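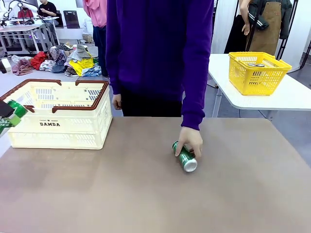 The workshop in Bromstead opens at 8 in the morning, and by the time I arrive the tables have been laid out with the sort of things most people put away without thinking. Cans, baskets, a heap of clothes. The engineer who runs the tests has worked on the Tuneck programme for four years. Before that she fitted conveyor belts in a bottling plant.

I ask her the question she must get at every family dinner. Can a machine tidy a kitchen yet?

"Parts of it," she says. "If you show it a can and a basket, it'll put the can in the basket. I'd trust it with that most of the time. If you ask whether I'd leave it alone in my own kitchen, no."

Cans are where every new task starts, she says, as they are stiff and all one shape. A can lying down is harder than a can standing up, and one that rolls is harder again. Her team ran 1000 pick-ups before they let the arm try a mixed table.

"People come in and say, is that it? A child of four can do that. And I say yes, and it took the child four years."

Soft things are another matter. Clothes are the worst, followed by anything you squeeze.

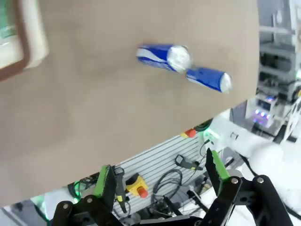 A blue and white tube on the table, with the gripper's green pads in the foreground.

"A tube changes every time you touch it," she says. "You pinch it in the middle and now it's a different object. The ends go where they like. Too light and it slips, too hard and you've got a mess."

Would a shop pay for this? She thinks shops will come before homes. A shelf is the same shelf tomorrow, and there is usually a member of staff nearby when something falls. Zukitz, which runs 10 small grocery shops in the area, has asked for a trial on restocking drinks. She has told them to expect it to be slower than their slowest Saturday starter.

Homes, she says, are still a long way off. "I used to say seven years. I've stopped giving a number — I said seven years when I started."

The next version of the software, called Ren, is due in December. She hopes it will be better at letting go of things, a part of the job she says visitors never ask about.

"Picking up gets all the attention. Putting down is half the work."

At home she still does the washing-up by hand.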